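A day at the Coppens paper mill open day, Oltham

I had been meaning to go to the Coppens open day for years, and something always got in the way (last time it was the car, the time before that it was my sister's wedding, which I could hardly skip). So when Sowmya Mudaliar rang to say she had two places on the morning tour and would I like one, I said yes before she had finished the sentence.

Oltham is a longer drive than it looks on the map. You come down through the beech woods, cross the river twice, and then there it is, a long brick building with tall windows and a great many bicycles leaning against the wall. We were given tea in thick green mugs and a slice of caraway cake, and I will say now that the cake alone was worth the petrol.

Our guide was Hanneke De Graaf, who came to the mill straight from school and has worked in every part of it except the office. She took 13 of us round, and she had the knack of speaking over machinery without seeming to shout. We began in the rag room, which I had expected to be dusty and was in fact very clean and smelled of ironing. Cotton offcuts come in by the bale from a shirt maker in Skudow, and they are sorted by hand, with buttons and bits of elastic going into a tin. Hanneke let us all have a go. I was slow, and my neighbour at the bench, a retired postman, was much better at it than I was.

After that came the beater, a big oval tub where the cloth goes round and round in water until it turns into something like thin porridge. It takes nearly a whole day for the heaviest papers -- six hours for the light ones -- and the beaterman judges it by scooping a little into a glass jar and holding it up to the window. I could have stood there all morning watching it go round.

The vat room was what most people had come for. Cor Lambrechts was making sheets, dipping the mould, lifting it, giving it that small shake forwards and sideways, and passing it along to be turned out on to felt. He makes almost 500 sheets on a good day and talks about football while he does it. Sowmya asked him whether his back hurt, and he told her it was the knees that went first. Then each of us made a sheet. Mine had a hole in it and a thick lip down one side, and Cor very kindly called it "a sheet with character" and put it to dry with the others. 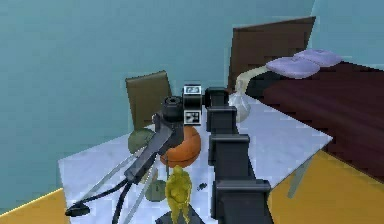 Can you take your own sheet home the same day?
Only if you are on the morning tour. The sheets need a good few hours in the drying loft, so afternoon visitors leave an address and have theirs posted.

We climbed up to see the loft while we waited. It has slatted shutters all the way along, which are opened and closed by hand depending on the weather, and the air up there is lovely. Mirjam Boersma, who looks after it, told us that August is her worst month, when the paper dries too fast and curls like bacon.

Lunch was soup and bread in the old stables, and then we had a happy half hour in the shop. I bought nine envelopes in a soft grey and a notebook I shall probably be too nervous to write in. Sowmya bought far more than I did and had to borrow a box.

The next open day is on 2026-04-22, and the morning places go quickly, so do ring early. Wear flat shoes and sleeves you can push up. There is parking behind the mill, but the entrance is narrow and easily missed if you are coming from the Hullon side -- look for the white gate just after the bridge.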